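Pridier Hand-Held Gripper, Model 3
Collection tools / Grippers / Two-finger
Page updated 2019-09-03

A gripper with no robot attached. You hold it, you do the chore, it records the chore, and later a machine gets to study how you did it. We sell it to labs and small companies that need a lot of examples of ordinary household work and have found that a robot arm does not fit up the stairs.

The Model 3 has two fingers that open and close on a linkage driven by a trigger in the handle. Squeeze, they close. Let go, they open. Training for new operators takes as long as reading those last two sentences, plus an afternoon of learning to stop helping with your other hand. The other hand is the main source of bad recordings in our experience, and we have considered selling a mitten.

The camera sits behind the fingers and has a very wide lens. You get both fingertips in every picture, along with most of the room and a certain amount of curve in anything that used to be straight. Calibration files come with each unit. Please use the ones that match your serial number. We can tell when you haven't, and so can your model.

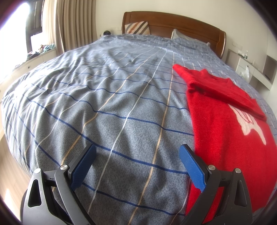 Model 3 at a bedside, fingers open, with a red sweater waiting to be folded.

Clothing is what most customers buy it for, and it is harder than it sounds. A mug is the same mug every time. A sweater is a different shape whenever you put it down, and a fluffy one hides its own edges. The textured blue pads are there for this. They take hold of a single layer of knit without you having to mash the trigger, and they peel off and swap out when they go smooth.

Kaj Egilsson, who runs our test apartment in Wostbridge, recommends recording the ugly attempts too. If the sleeve slips and you go back for it, keep rolling. A learning system that has only seen perfect folds has no idea what to do about its own. He also recommends real rooms over a clean bench, with whatever happens to be lying on the furniture left where it is. This advice has done wonders for his housekeeping guilt.

What's in the case
Gripper with camera fitted
4 spare fingertip pads
Charging cable
Calibration card
Wrist strap (use it)

Specs
Weight: 29 ounces with battery
Internal storage: 3000 short episodes, fewer if you dawdle
Trigger: right or left hand, no tools needed to switch
Export: Ravn format, or plain video with a finger-width log

Works with
Ravn labeling software, current version. The older Mekberg dock charges the Model 3 but will not pull data off it, despite a green light that suggests otherwise. A fix was promised in May. We have stopped asking.

Not suitable for
Wet dishes, hot pans, pets. The housing is not sealed and the cat did not sign a consent form.

Replacement pads, pivot screws and straps are listed under Parts. For orders of more than one case, write to sales and tell us what you're collecting, as we may talk you into fewer.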